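Getting Stains and Smells Out of Plastic Kitchenware (and Keeping It Nice Afterward)
2014-04-18

Filed under: Kitchen, Cleaning, Storage

We eat off plastic a good deal in this house once the weather warms up, and every spring I pull the whole lot out of the high cupboard and find that something has gone a bit funny over the winter. The cups smell like a closet. The big mixing bowl still has a ring from the chili we had at Halloween. One lid has gone wavy and won't sit flat on anything. I've been fussing with this stuff for a good many years now, and I thought I'd put down what works for me all in one place, partly so my sister-in-law will stop calling me in the middle of supper to ask about the baking soda.

Most of this is cheap and you probably have it under the sink already.

Start with a plain wash

I know, I know. But do it first. Half of what looks like staining on plastic is a thin skin of old grease with dust stuck to it, and it comes right off with hot tap water, a good squirt of dish soap and a soft cloth. Let everything sit in the suds while you have your coffee. Grease clings to plastic much harder than it does to glass, so don't be surprised if you have to change the water and go around a second time.

Keep the scratchy green pads away from it. I ruined a lovely white pitcher that way when I was first married, and every scratch I put in that pitcher turned brown by the end of the summer and stayed brown until I gave up and used it for watering the ferns. A dishcloth, a sponge with the soft side down, or an old pair of tights rolled into a ball will do the job. For the groove under a rim, where the gunk likes to hide, use a soft toothbrush.

Tomato stains

Spaghetti sauce is the worst of them, with curry right behind it. What I do is make a paste of baking soda and just enough water to hold it together, like frosting that's a touch too stiff, and spread it all over the orange part with my fingers. Leave it overnight if you can stand having it on the counter. In the morning rub it around a little with a damp cloth and rinse. A fresh stain will mostly be gone. An old one will be lighter, and you can do it again.

Then there is sunshine, which costs nothing and works better than anything in a bottle. Wash the piece, leave it damp, and set it out on the back step with the stained side facing up. A full bright day in May will take a tomato stain down to almost nothing, and I've had a bowl come in at suppertime looking like it did in the store. Two things to watch, though. Bright colors will fade if you leave them out there all week, so bring them in once the stain is gone. And put a stone in anything light or you'll be fetching it out of the neighbor's hedge (ask me how I know).

Lemon juice helps too, if you rub the cut side of a lemon over the stain before it goes outside. I save the squeezed halves in a bag in the freezer for this. They look awful but they do the job.

For curry and turmeric I'm sorry to say you may just have to make peace with it. I keep one bowl for curry and it is yellow now and it will be yellow forever.

Smells

If a cup smells of onion or old lunchbox, fill it with warm water and a spoonful of baking soda and walk away until tomorrow. For a big container with a lid, crumple up a sheet of plain newspaper, stuff it inside dry, put the lid on and leave it for two days. My grandmother did this with her bread box and I thought it was nonsense until I tried it. The smell goes into the paper. You do want to wash it afterward on account of the ink.

White vinegar is the other one. I use one part vinegar to two parts water and let it soak for an hour. Your kitchen will smell like a pickle barrel for a while, but that airs out, and the vinegar takes off the cloudy film from hard water at the same time. Our water here is so hard you could just about stand a spoon in it, so I go through a jug of vinegar faster than I go through milk.

Please don't ever mix vinegar with bleach. I'd skip the bleach altogether on things people drink from. It makes some plastics go tacky and you never quite get the taste out.

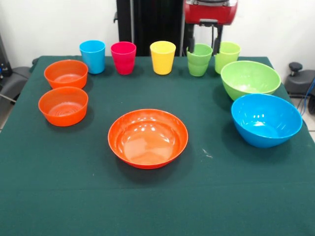

Drying is where a lot of people go wrong, and I include myself for most of my life. Plastic doesn't warm up in the dishwater the way a china plate does, so the water just sits on it in beads and never dries off by itself. Then you stack it, the damp gets trapped between, and by next month you've got that musty smell and you're back to the baking soda. Dry each piece with a clean towel, and after that leave everything out in the open for a couple of hours before it goes away. I do mine after supper and put them up at bedtime. Cotton flour-sack towels are the best I've found. The fluffy terry kind leave lint all over, and plastic grabs hold of lint like nothing else.

Sticky labels

New things always seem to come with a sticker right on the bottom that tears off in layers. Peel off whatever will come, then rub a little cooking oil into what's left and let it sit ten minutes. It will roll up under your thumb. Wash with soap, then wash with soap again, because the oil hangs on. If you're out of oil, peanut butter does the same thing, and mayonnaise in a pinch! Or warm the label first with a hair dryer on low, just until the corner lifts. Keep it moving so you don't soften the plastic underneath.

Cups that stick together

Two cups jammed tight, one inside the other, will make a grown person cry. Don't bang them on the counter. Stand the bottom one in warm water and put a few ice cubes in the top one, wait a minute or two, and twist gently. If that doesn't do it, a drop of dish soap run around the place where they meet and another five minutes' wait will generally see them apart.

To keep it from happening at all, tuck a strip of paper towel between each cup as you stack. I cut mine from the half-sheets I've already used for drying my hands, once they're good and dry again. Coffee filters are even better for bowls.

Warped lids

You can sometimes save a wavy lid. Bring a kettle to the boil, let it stand a few minutes so it isn't bubbling anymore, and pour it into a shallow pan. Lay the lid in with tongs and leave it a minute or so until it feels bendy. Lift it out onto a flat cutting board, lay another board on top, and put your heaviest cookbook on that until it's stone cold. I'd say it works better than half the time. If the lid has been on a stove burner, I'm afraid it's past praying for.

The dishwasher

Top rack only, and turn off the heated dry. Look on the bottom of the piece for a mark if you aren't sure it can go in at all. Light cups will flip over and fill up with dirty water, so I wedge mine along the sides where the prongs hold them, or lay a wire cooling rack over the top. Bowls want to be tilted well forward. Anything you're especially fond of, wash by hand.

Putting it all away

I used to keep our picnic things in a drawer and it was a jumble every time. Now they go in a lidded Skindthorpe bin that I bought for sweaters and never used for sweaters. It slides under the bench by the back door. Bowls go in the bottom, biggest first, then the cups on their sides, then a folded tablecloth on top to keep out the dust. I leave the lid cracked a finger's width for air.

A few other things I've picked up about storing:

Store lids standing up in a dish rack, sorted by size, and not on the containers. Sealed containers go stale inside.

Write the year on the bottom with a laundry marker. When something turns chalky or starts to crack you'll know how long it lasted, and whether to buy that kind again.

Keep plastic away from the cupboard over the stove. The heat and grease up there will age it twice as fast.

Don't wrap a fresh-washed piece in newspaper for storage. The print comes off on it, and it's the devil's own work to get off a pale color.

When to let it go

Once the inside of a bowl is scratched up enough that you can feel it with a fingernail, stop using it for food. It won't come properly clean anymore. That doesn't mean the trash, necessarily. I've got old ones holding clothespins, seed packets, bathroom soap, and the screws from a Wegener bookcase we took apart and never put back together. Punch a few holes in the bottom with a hot nail (open the window, please) and you've got a pot for starting tomatoes, and then you can go and make some more sauce and stain something else.

Measurements, for those who asked

For the overnight paste I weigh it out now, after too many runny batches. 200 grams of baking soda will cover the inside of a big salad bowl with a little left over for the cups. Add the water a spoonful at a time.

Next time I'll get to the cast iron, and the wooden spoons after that. If you've got a trick for turmeric, I would dearly love to hear it.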